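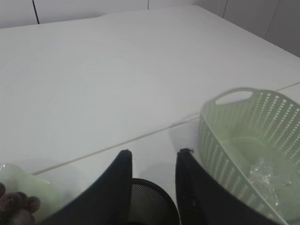 4 min read

3rd November
Notes by Joanne Fairclough

Start without the slides. Ask who has bought a planner this year. Ask who still writes in it. Wait for the laugh, then move on.

I paid for the Jamitz course. It has 59 lessons, and most of them tell you to get up earlier. Read out the line about "owning your dawn." Don't do the voice.

The claim is that a morning routine makes you get more done. Maybe. The people saying so sell morning routines. Birsen Eren tried it for 90 days and kept a diary, which she's letting me quote. She got more done before breakfast and went to bed at eight. Same amount of day, moved along a bit. 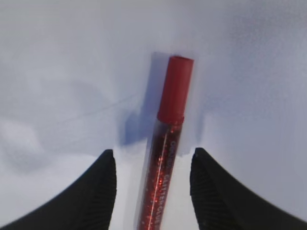
Slow down for this part. When I asked Jamitz where their numbers came from, they sent me a survey of 164 customers who had finished the course. What about the ones who quit? No reply so far. Check inbox before going on.

Be fair: Tùng Tôn swears by his list and he does hit his deadlines. He hit them before the list too. Ask him if I can say that.

If short of time, skip the Omitz app and go to questions.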